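Nuvcombe desk mat, large, dark gray

Brumdale Home & Desk > Desk accessories > Mats
Item 3000-9

Big mat. Covers most of a normal desk top, so keyboard, drink and lunch all sit on it. Bermúdez did the weave, same as the old small one. One color for now — dark gray. Looks good on light wood.
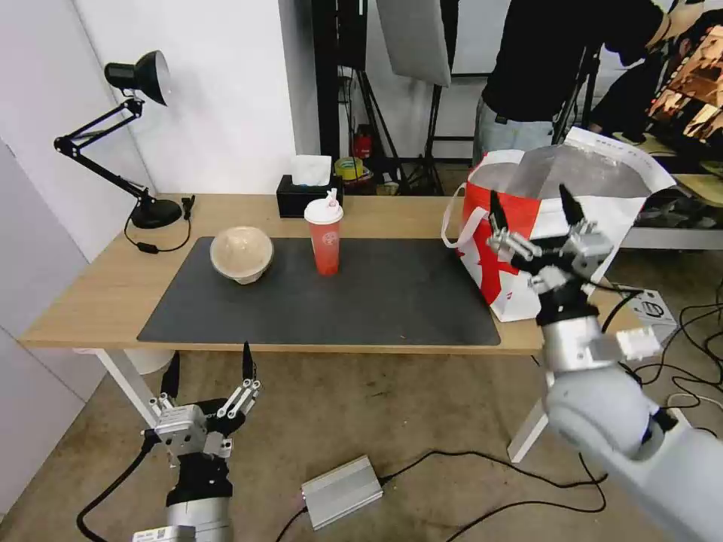 Size and care

Rectangle, flat edges, no stitching to pick at. Wipe with a damp cloth, mild soap if its bad. Don't machine wash. Ships rolled — leave it face down overnight with a book on each corner and it lays flat.

Returns 30 days, unused, in the tube. Warranty is 30 months on the backing, not on stains.

Goes with

Eltirura desk lamp, black, jointed arm. Round base so it stands fine in a back corner, off the mat. Switch is on the cord.
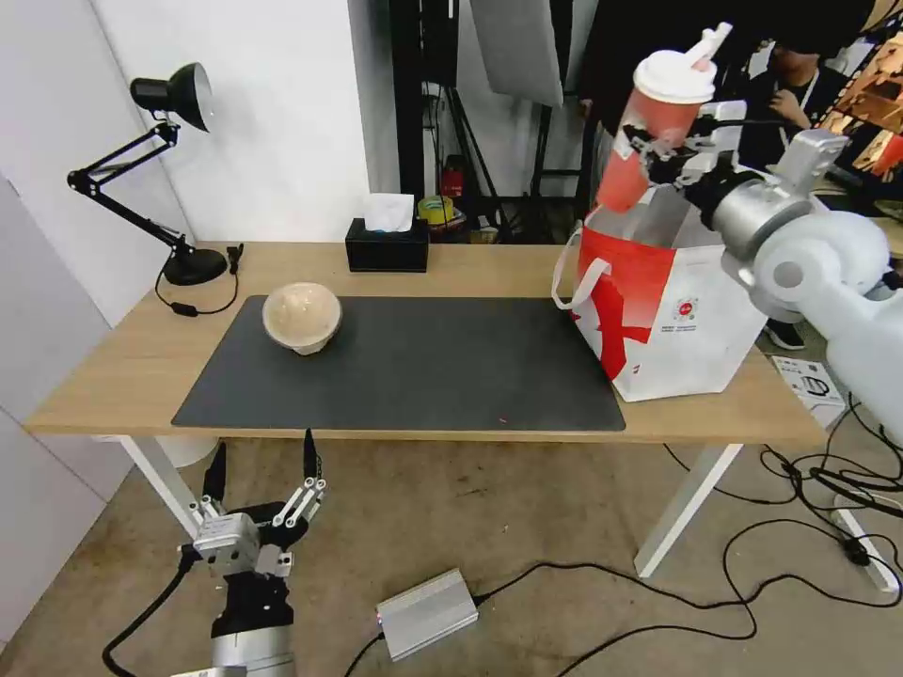 Lamp is sold seperately, bulb not included. Order both together and they go out in one box, one shipping charge. Smaller mat is out of stock until January, no backorders on that one. Light gray maybe later. Store pickup ok, bring the order number.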